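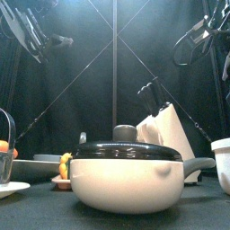

How long do you have to cook dried beans if you didn't soak them?

About 2 hours for pinto or black beans at a low simmer, longer if they've been sitting in your pantry since forever. Chickpeas take their sweet time, so start those after lunch if you want them for dinner.

OK so I've had a bunch of people ask about beans since my May post, and I'm going to dump everything I know in one thread (it's a lot of beans, sorry, mute me if you need to)

First thing: old beans. I bought a bag of Hornico pintos on clearance and they never got soft. Never! I cooked them all evening and they still had that chalky middle. Buy from a store where people really buy beans and the bag won't be three years old

Salt. I was raised on "salt makes them tough" and I don't believe it anymore. I salt at the start now and the skins come out creamier and the inside tastes like something. My mom still disagrees and we've stopped discussing it

Red kidney beans are the one kind I'm strict about. Soak them, throw out that water, and boil them HARD for at least ten minutes before you turn the heat down. They'll make you really sick if they're undercooked, so please don't toss them raw into a slow cooker and walk away
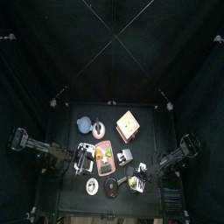 Stuff I put in the pot: half an onion, a couple of garlic cloves, a bay leaf, a good glug of olive oil. Tomatoes and vinegar wait until the beans are soft, acid keeps them firm forever

Somebody asked about the Skundeo pressure cooker. I have the old one, it does unsoaked black beans in 23 minutes plus the time to come down. Great for weeknights! The broth is thinner than stovetop though and the broth is half of why I'm here

Keep the broth!! Freeze it in jars with some room at the top. Rice cooked in black bean broth with a fried egg on it, that's my whole personality right now

Lentils aren't part of this conversation, they cook in no time and don't need any of us

Current favorite is the big white ones from Chamoun, the little grocery next to the laundromat. They come in a plain bag with a twist tie and they're so buttery. I ate them cold with lemon and parsley three days in a row

Also wow, 377 of you saved the May post? Hi! I'll do the refried ones next, I just need to buy more lard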